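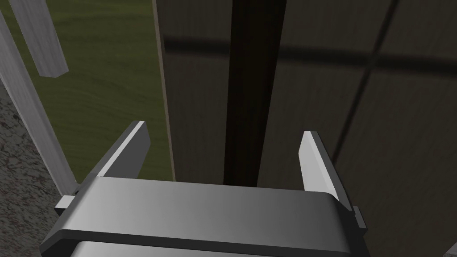 Shahnaz Herath asked at the interim review whether a change in tap water hardness could be told apart from a change in the person doing the titration. The point was fair and the method was altered as a result. All readings in this report were taken by the same member of the group, with the same burette, and the early readings have been discarded.

The project compares the hardness of drinking water in Irkwood and Trirkthorpe. The two places are served by the same treatment works at Follasell but by separate mains, and residents of Trirkthorpe often say that their kettles scale up faster. Irkwood has 4000 households and Trirkthorpe is a good deal smaller. We wanted to know whether the difference is real and, if so, whether it starts at the works or further down the line.
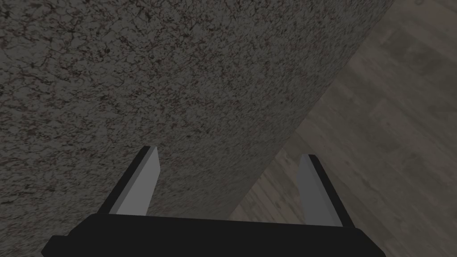 2. Method

Samples were drawn from the cold kitchen tap at four sites, two in each place. The tap was run until the temperature held steady, and a clean bottle was rinsed with the same water before filling. Bottles were filled to the brim, capped and kept in a cool box until they reached the laboratory in the Gamage building. A total of 54 samples was taken during February.

Total hardness was found by titration with EDTA at pH 10, using Eriochrome Black T as the indicator. Each sample was titrated until two results agreed to within 0.1 ml. The end point was taken as the first clear blue with no trace of purple. Under the yellow lamps at the back bench this was hard to judge, so the work was moved to the bench by the window and done before dusk. Calcium was measured separately on a smaller set at high pH, with a different indicator.

A blank of deionised water was run at the start of each session. Where the blank used more than one drop of titrant the glassware was washed again and the session restarted.
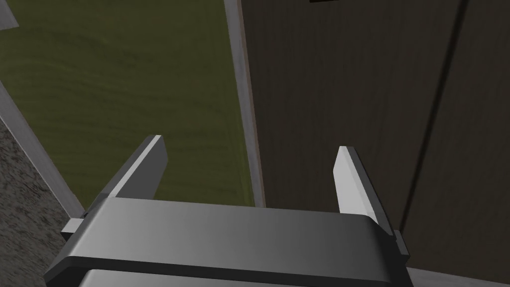 Conductivity was logged alongside each titration as a rough check. It follows hardness only loosely, but a sample that gives a high result on one and a low result on the other is worth running again. Two such samples were found. Both turned out to be labelling errors, with the bottles swapped in the cool box, and they were corrected from the field sheet.

3. Results

Trirkthorpe water was harder than Irkwood water at both sites and in every week of sampling. The gap was small next to the spread within each place, and it narrowed after heavy rain. Calcium made up most of the total throughout. Menaka Amarasinghe has plotted the weekly means in Appendix B.

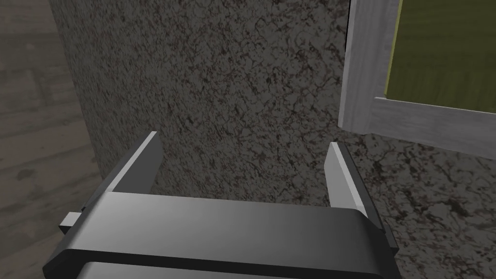
Figure 4. Gripper from behind and slightly above, fingers apart.

4. Discussion

A steady difference between two mains fed by one works suggests mixing on the Trirkthorpe side — most likely with borehole water — but we have no supply records to confirm this. Scaling in kettles also depends on how often they are emptied, and we did not measure that. Any further sampling should include a point close to the works outlet, and should run through a dry month.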